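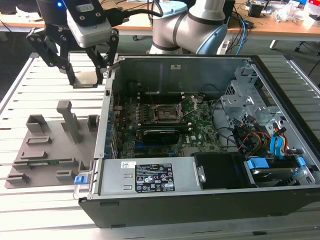
Golline drink packages: FAQ

Is the $300 package worth it?
Only if you drink like the brochure assumes. Most people don't.

Does "unlimited" mean unlimited?
No. Golline stops at 19 drinks a day, and bottled water counts.

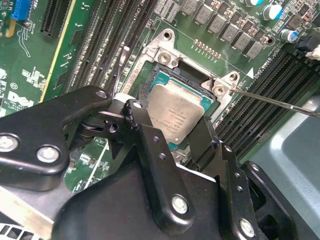
A processor held over its socket on a Dell motherboard.

Can I cancel?
Up to 60 days before sailing, supposedly. Get it in writing.

Do both adults in a cabin have to buy?
Yes. Guess who that helps.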